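Sitness data collection review
Minutes, 2020-07-13
Wrist view, gray mat station: bowl, basket and tray, second arm at the rim 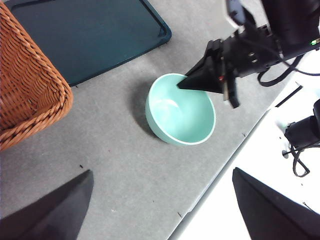
Wrist camera view, bowl task. One finger of the second arm is inside the rim, the other outside.

Present: collection team, training team, Willance liaison (by phone). Apologies from Chiang.

1. Previous minutes
Accepted with one correction. The line "grasping is solved for tableware" is struck. The training team did not say it and would not have.

2. Where the set stands
The target for the bowl task was 800 recordings. The log shows 812. Collection asked that the task be marked complete.

Training objected. The log counts every recording that was started and saved, including ones where the operator gave up partway. Until those are separated out, 812 is a count of files and tells us little about how much usable material we have. It was also asked where 800 came from in the first place. It was in the Willance proposal, and the liaison believes it was carried over from an earlier project. No reasoning could be found for it.

Agreed: the task stays open. Files without a clear ending go in a separate folder and are not deleted, as training may want the failed attempts later.

3. Variety
Collection reported that the bowl, basket and tray are moved between recordings. Training played a batch from the wrist camera and was not convinced. The objects do move, but mostly by a hand's width, and the basket tends to stay on the same side. A model could do well on this set by learning where the basket is and ignoring the bowl.

Collection replied that operators work faster when the layout is familiar, and that they were asked for speed. Both points were accepted. The request for speed came from this meeting.

There was a long discussion about the mint-green bowl. It is glossy and picks up a highlight from the lights, and there was a theory that the model is following the highlight. No one had evidence either way. Two further bowls with a dull finish will be bought before anyone argues about it again.

Lint and specks on the mat: leave them. A suggestion to clean between recordings was turned down. Brutside will not be cleaning its tables for us.

4. Grasp at the rim
The written instruction says to take the bowl "by the edge." Some operators go one finger in and one out, others try to close across the whole bowl. Training wants one method for the first round. Collection pointed out that they had asked for exactly this in writing and had no reply. The message was found during the meeting.

Agreed: one finger inside the rim, one outside. Instruction sheet to be rewritten with that wording.

5. The 90 percent figure
The draft report to Brutside says the model succeeds 90 percent of the time. Training confirmed that the trials behind this used the same table, the same bowl and the same lights as the recordings. Willance would like to keep the number in. The meeting did not agree. It may go back in if it holds up on a table the model has not seen, and the report must say which table was used.

6. Actions
Collection: sort unfinished recordings; buy two bowls; swap the basket to the other side for the next batch.
Training: rewrite the instruction sheet; set up the second table for trials.
Willance: remove the figure from the draft and send it round again.
Chiang: confirm whether the August date with Brutside can move. Collection doubts it.

7. Any other business
Storage for the raw recordings is nearly full. Held over, as it was last time.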